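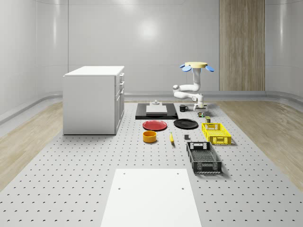 The simulated version of the Odano bench, with the arm hung over the perforated deck.

Rania Bensaid began with the ceiling. The arm she is building in the shared workshop at Pladotach will hang from an overhead mount, and she wanted to know what that would cost her in reach before she drilled anything.

"A hanging arm keeps the table clear," she said. "You pay for it in stiffness. Everything above the mount has to be better than you would like to buy."

The project is called Odano. It has a steel overhead beam, a perforated deck and a simulation that she treats as the main drawing. The simulated arm is white, carried on a pale yellow circular mount with blue pads around it, and the gripper points straight down. Bensaid modeled the surroundings as well, including the curved white walls and the oak-colored floor.

"The walls matter for lighting," she said. "If I render against a gray void, the shadows are wrong and I learn nothing about the vision side."

The mount plate took the longest. Her first one was cut for the wrong bolt circle. The second is 323 millimeters across and fits the beam with two shims. She bought the joint drives used from Stoica, a surplus dealer, and paid 598 dollars for the set. Two needed new bearings.

"I would buy used again," she said. "I would not buy used without a test report again."

The control code runs on a board from Verkico. She set the loop at 10 milliseconds, slow by the standards of commercial arms, and has left it there. Grasp planning happens offline for now.

For test objects she chose ordinary things: plates, a bowl, a mug, a banana, a small can, two plastic baskets. Each gives the planner a different problem. Flat plates are the worst.

"The rim is low and the fingers want to go under it — there is no under," she said. "A banana is easy by comparison. You find the long axis and close across it."

The baskets raise another question. Their sides are full of openings, and a simplified collision shape fills those in. Bensaid built the walls from separate strips in the model, which slowed the solver but let a finger pass through a gap where a real one could. She has logged about 765 simulated grasps with that version and discards any run in which two parts overlap at the start.

Asked what remains before the hardware moves under its own program, she listed cable routing, a hard stop on the elbow and a second emergency switch by the door. The beam will be load tested in May.

"Cable routing first," she said. "The model has no cables in it."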